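Data Protection Working Group
Minutes of the December meeting

Present: Mariann Somogyi (chair), Muthu D'Souza, Patricio Tapia, Divina Quiambao
Apologies: Uriel Toledo (written comments received and read under item 4)
Minutes: Divina Quiambao

The meeting opened at 9:30 a.m.

1. Minutes of the previous meeting

Accepted with one correction. Item 5 should read "backup retention," not "backup rotation." D. Quiambao to reissue.

2. Open actions

2.1 The list of mobile software components in the Savton app is complete. M. D'Souza reported that the list now records version, supplier, the data each component can read, and whether the component opens its own network connections. It will be kept in the same repository as the build files and changed through the same review.

2.2 The request to Fatham for a current copy of its data processing terms is still open. A copy was received but it was the version already on file. P. Tapia to write again and ask for the schedule of subprocessors by name.

2.3 Removal of shared administrator logins from the reporting system is closed. Each administrator now has an individual account with a second factor. The old shared account has been disabled but not deleted, so that its entries in the audit log still resolve to a name.

3. Analytics component in the Savton app

M. D'Souza presented the results of the traffic test. The app was installed on a clean test phone and on a phone with an existing account. Traffic was recorded from first launch through sign-in, a normal session, sign-out and deletion of the account.

Findings:

3.1 The analytics component supplied by Werkness sends a start event before the consent screen is shown. The event contains the app version, the operating system version, the language setting and a random install identifier. It does not contain the account identifier, which does not exist at that point.

3.2 After consent is refused, no further events are sent. The install identifier is not cleared from the phone, however, and is reused if the user later gives consent. Events before and after the refusal can therefore be linked.

3.3 Screen names are sent in full. Two of the screen names include the title of the help article being read. M. Somogyi noted that the title of an article can say a good deal about the reader, and asked that these be treated as content.

3.4 All traffic observed was encrypted. The component accepted a certificate issued by a test authority installed on the phone. P. Tapia asked whether this was a fault. M. D'Souza replied that it is default behavior in the test build, where the setting is switched on to allow inspection, and that the release build rejected the same certificate.

Discussion. P. Tapia asked whether the start event could be justified as necessary for operation. The view of the meeting was that it could not. Crash reporting runs separately and does not depend on it. M. D'Souza said the component can be started late with one configuration change, but that the supplier's install counts will then drop and the product team should be told before the release and not after.

Decision: the component is not to be initialized until consent has been recorded. On refusal or withdrawal the install identifier is to be deleted from the phone. Screen names are to be replaced with fixed codes.

Action: M. D'Souza, with the product team, for the next release.

4. Retention of support records

D. Quiambao reported on the review of closed support tickets. The export contained 3574 tickets past their retention date. Of these, 140 are under a hold connected with billing disputes and must be kept until the disputes are settled. The rest can be deleted.

Attachments are stored apart from the tickets and are not removed when a ticket is deleted. The review found 33 attachments whose parent ticket no longer exists. Most are screenshots. M. Somogyi asked that no one open them for classification and that they be deleted on the basis of date alone.

U. Toledo's written comments were read. He supports deletion but asks that the job be run first in report mode, with the output compared against the hold list by a person who did not write the job. He also points out that the search index keeps ticket text for some time after the ticket is gone, and that a deletion cannot be called complete until the index has been rebuilt.

Both points were accepted. P. Tapia asked how long backups would continue to hold the deleted records. D. Quiambao said until the normal expiry of the backup set. The meeting agreed that records in backup need not be removed one at a time, provided that any restore is followed by a fresh run of the deletion job. This is to be written into the restore procedure - at present it is only understood by the people who do restores.

Actions: D. Quiambao to run the job in report mode. U. Toledo to compare the output. D. Quiambao to amend the restore procedure and add the index rebuild as a separate step.

5. Access requests

5.1 Two requests were received in the period. Both were answered within the time limit.

5.2 The second took longer than it should have. The requester wrote from an address that did not match the account, and identity was checked by asking for a scan of a government document. P. Tapia stated that this was excessive, given that the requester was able to sign in and could have confirmed the request from inside the account. The scan has been deleted and the deletion logged.

Decision: identity is to be confirmed by sign-in wherever the requester has a working account. A document is to be requested only with the agreement of the chair. 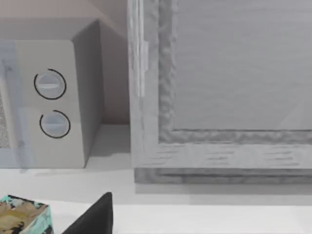

5.3 The template reply still refers to a fax number. To be removed. P. Tapia also asked that the section on sources of data be rewritten, as it lists categories without saying which of them apply to the person asking. A reply should name only those that apply.

Action: P. Tapia to circulate a revised template.

6. Hosting move to Yáñez

M. D'Souza gave a short update. The test environment has been moved and contains generated records only. No production data will be moved until the following are in place:

- signed processing terms
- encryption keys held by us and not by the host
- a written account of which host staff can reach the storage layer, and under what approval
- log delivery to our own system, tested with a deliberate failed sign-in

The first is with legal. The second has been configured and not yet tested. On the third, Yáñez has sent a general security statement that does not answer the question. M. Somogyi will raise it on the next call. The fourth has not been started.

P. Tapia asked whether the impact assessment for the current host could be reused. M. Somogyi's view was that the description of the data and its purposes can be carried over, but the sections on access, location and exit must be written new. P. Tapia agreed to draft these. The exit section should state the format in which data is returned and who confirms erasure at the host.

Actions: M. Somogyi to obtain the statement on staff access. M. D'Souza to test key handling and set up log delivery. P. Tapia to draft the assessment.

7. Any other business

7.1 D. Quiambao asked whether the visitor sign-in sheet at the front desk falls within the scope of the group. It does. Names of earlier visitors can be read by anyone signing in. Single slips are to be used until a decision is made on a replacement.

7.2 M. D'Souza reported that a calendar shared with an outside contractor showed full meeting titles. The sharing level has been reduced to free/busy. No personal data beyond staff names was shown, and the matter has been entered in the incident log as minor.

7.3 The annual training material is due for review. U. Toledo to be asked whether he is willing to take it on again.

The next meeting will be set by email once the release date for item 3 is known.

The meeting closed at 11:10 a.m.

Recent items
Data Protection Working Group: terms of reference
Retention schedule, support and billing records
How to report a suspected data incident
Access request procedure (under revision)
Minutes archive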